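From: Heloísa Pacheco
To: Plomville Home Cooks list
Subject: Re: Getting the whole house to cook

On Tuesday Tanner Beaulieu wrote:
> We tried the family dinner rota and it fell apart in 2 weeks.
> My oldest makes the same pasta every time and the little one
> wants to help but just gets underfoot. How do the rest of you
> split it up? And does anybody have an oven time for the Sheehan
> potato bake? My printout got soup on it.

Hi Tanner, and hi everybody,

Oh, the same-pasta problem! We had seven weeks of it at our place. What finally helped was letting whoever cooks also pick the vegetable, before we shop, and then they have to use it somehow. My son picked carrots and made a soup that was mostly ginger, but he was so proud of it that we all had seconds. 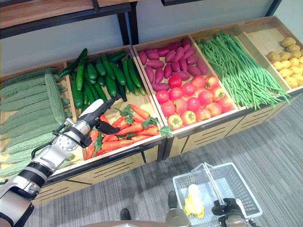 The other thing we changed was the jobs. The little one doesn't cook, she's in charge of washing and tearing — lettuce, herbs, bread for crumbs — and she does it at the table, well away from the stove. She takes it very seriously (there's an apron).

As for the potato bake, I have it at 400 degrees, covered for the first half hour and then uncovered until the top looks the way you like it. Areeba Magsi puts hers in a lower oven for longer and I have to admit hers is creamier, so maybe ask her too. 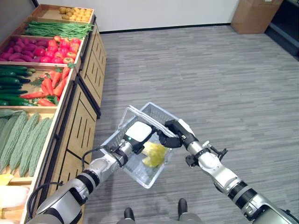
Clear basket with white wire handles.

Róisín, are you still bringing the big pot to the May potluck? If not I can borrow my sister's, but I need to let her know soon.

Heloísa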